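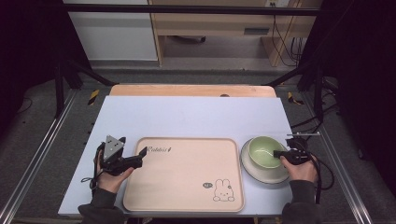
The peach tray with the rabbit in the corner, and a bowl and plate beside it.

The woman who runs the Friday supper club in Skelville has a rule about soup: it goes out first, it goes out hot, and everyone at the table gets the same bowl. She has been cooking for her neighbors for 19 years, and when we sat down in her kitchen in August she was already talking about squash.

"People think of soup as the thing you make when there's nothing in the house," she said, pulling a stool over with her foot. "I think of it as the best part of the week! I start on Thursday night with the onions and I'm happy until Saturday."

The club began with 4 friends and one pot. These days 37 people have a standing place, and the big table came from a closed-down school in Britberg. Her stock is mostly chicken backs, celery tops and a spoonful of vinegar, left alone on the back burner all afternoon. She learned it from an aunt in Clullusano, who salted everything twice, once at the start and once just before it was carried out.

"She'd taste it, make a face, and in went another pinch," she said. "I do the same face now. My daughter pointed it out and I was thrilled."

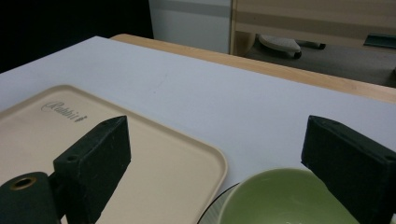 The trouble with leeks

Leeks are her great love and her great complaint. She splits them lengthwise, soaks them in a deep sink, lifts them out by hand, and then does it all again (sometimes a third time, if they came from the sandy end of the farm).

"One bit of grit and that's what people remember," she said. "But when they've gone down slowly in butter, with the lid on, oh, that smell. I could stand there all day."

She keeps her recipes in a notebook, 46 of them so far, with the failures left in. The beet and orange one has a large cross through it. A barley soup from Yin has been rewritten so often that the page is mostly margin. 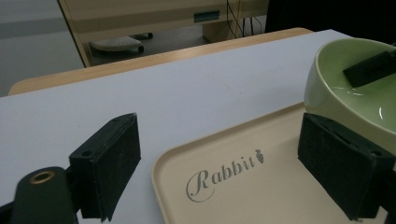 Can you freeze a soup that has cream in it?

"I freeze it before the cream goes in," she said. "Then I warm it up gently and stir the cream through at the end, off the heat. Potato I'm fussier about. It goes grainy on me, so we eat that one the same night, and there's never any left anyway."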